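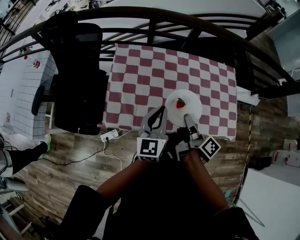
3. Household Table Linens as Survey Material

3.1 Study area and households

Fieldwork was carried out in Flimmont and in the two smaller settlements of Kasley and Stalley, which share a school and a weekly market. Households were recruited through notices at the market and through a short letter sent home with pupils. A total of 95 households agreed to take part. Each was visited once in September, with a second visit where the first interview had been left incomplete. Interviews took place in the kitchen or at the main table, and most lasted under an hour.

We asked the person who did most of the laundry to answer the questions. In nine households two people answered together, and their replies were entered as one record. No payment was made.

3.2 What was recorded

For every cloth in regular use we noted the fiber content where a label survived, the pattern, the way it had been acquired, and the occasions on which it was put out. Cloths kept in storage were recorded only if the respondent brought them up without being asked. This rule leaves out a good deal of inherited linen, and the figures for older pieces should be read as a lower limit.

Patterns were sorted into plain, striped, checked, floral and other. Earlier work by the Ekpo survey treated checks and stripes as a single class of "geometric" cloth. We kept them apart because respondents did so themselves, often firmly. A striped cloth was usually spoken of as a summer item or as something for outdoors. A checked cloth was described as ordinary, in the sense of being suitable for any meal that did not involve guests from outside the family.

Color was recorded in the respondent's own words and then matched to a printed card. The two did not always agree. Faded reds gave the most trouble: the same cloth could be called red, brick, pink or wine by members of one household. Red and white in a check remained the combination most often named when people were asked what a tablecloth looks like (Figure 2).

Figure 2. Red-and-white checkered cloth of the type coded as "checked."
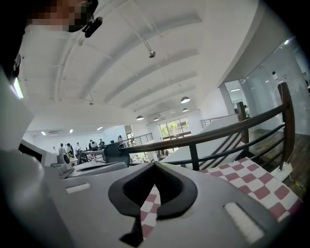
3.3 Use and replacement

Checked cloths were changed more often than any other class and were washed at higher temperatures. Respondents said that stains showed less on them, and several added that they would not use bleach on a cloth with red in it. Plain white cloths were washed less often, mainly as a result of being put out less often. The median checked cloth had been in use for seven years at the time of the visit, although dates of purchase were in most cases estimates made from memory.

Replacement followed wear at the folds and corners. Few respondents mended a checked cloth once it had torn. The usual course was to cut it down for a smaller table, then for drying dishes, and finally for rags. Floral cloths were more likely to be given away whole. Almost all of the cloths described as gifts were floral or plain, and respondents in Stalley were the most likely to name the giver.

Differences between the three places were small for the everyday cloths and larger for those kept for holidays. In Kasley, holiday cloths were often lent between related households and came back washed and ironed. We had no category for a borrowed cloth when the form was drawn up. These pieces were entered under the household that owned them, with a note in the margin, and they are treated separately in Section 4.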